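Toy bin

A toy bin is an open-topped container used to store children's playthings and other small household items. It differs from a toy box or toy chest in having no lid, and from a drawer in standing free of any cabinet. Toy bins are found in homes, child care centres, waiting rooms and school libraries. They are usually kept on the floor or on a low shelf where a child can reach the contents without help.

Form

Most toy bins are rectangular with straight or slightly sloped walls. Sloped walls allow empty bins to be nested for storage, at the cost of some floor area inside the bin. Straight-walled bins hold more for the same footprint but do not nest. Rims are commonly rolled or folded outward, which stiffens the wall and gives a grip for lifting.

Depth is the dimension that most affects use. In a deep bin, small items work their way to the bottom and a child will often tip the whole bin out to find one of them. A shallow bin shows most of its contents at once but holds fewer items and takes up more floor. Many centres use both, with deep bins for balls and soft toys and shallow ones for figures, cups and blocks.

Materials

Moulded plastic is the most common material. It can be washed, does not absorb water and is light enough for a child to drag. Other materials include canvas over a wire frame, felt, woven cane, plywood and coated cardboard. Fabric bins are quiet and have no hard corners but lose their shape when partly filled. Cane is not suited to wet toys, and broken strands can catch on knitted clothing. Plywood bins are heavier and are generally left in one place.

Colour is mostly a matter of taste, although plain greys and blues are often chosen where the toys themselves are bright. Yellow, orange and red items stand out well against a grey base. A bin in the same colour as its contents makes sorting slower, particularly in low light.

Contents

Mixed bins hold items of different types with no fixed order. Typical contents are small balls, play cups, bath toys, vehicles and animal figures. Miniature versions of sports balls are common, as they are light and suit indoor play. The rubber duck, although made as a bath toy, is often stored with dry toys once it has left the bathroom.

Sorted bins hold one class of item each and are usually labelled with a word, a drawing or both. Sorting by type takes more bins and more adult effort. Sorting by room is simpler: whatever is found on the floor of a room goes into that room's bin.

Bath toys need separate handling. Hollow toys with a hole in the base can hold water for several days, and mould may grow inside them. They should be squeezed out and left to dry before they go into a closed-sided bin. Cups are best stored on their sides or upside down if they have been rinsed.

Use on carpet

Toy bins are frequently placed on carpet. Low-pile and flat-woven carpets give a stable base and allow a bin to slide when pushed. On long pile a loaded bin tends to lean, and its base leaves marks that may need brushing out. Dark carpet hides these marks but shows pale lint and crumbs, so the area under the bin is usually vacuumed when the bin is moved.

Use in Tarnville

The Tarnville toy library, which lends to families in the district, keeps its floor stock in open bins and its puzzles and games on shelves. The collection holds up to 2,000 items. At the October stocktake 214 items were withdrawn, most of them for cracks, missing parts or perished rubber. The library moved from canvas bins to rigid ones after the canvas proved hard to clean between loans.

Two bin patterns are in use there. The Culon is a shallow rectangular bin with a rolled rim, used for figures and cups. The Stasura is deeper, with hand openings at both ends, and is used for balls. The two patterns do not nest in one another and are stacked separately when empty.

Cleaning and care

Plastic bins are washed with warm water and dish detergent, rinsed, and dried upside down. Grit collects in the corners and under the rim and may need a stiff brush. Fabric bins are shaken out, vacuumed and spot-cleaned. Bins with split rims should be taken out of use, as the broken edge can be sharp.

See also

Toy chest
Toy library
Rubber duck
Nesting container

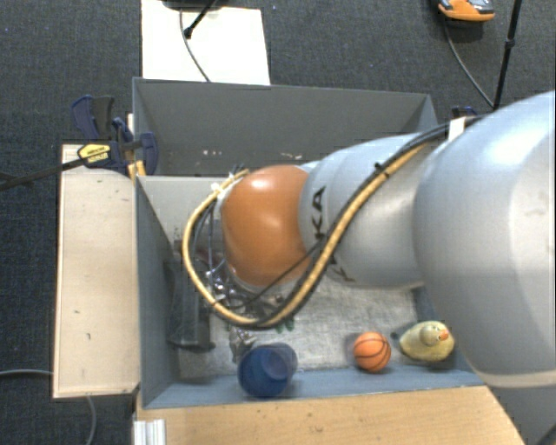
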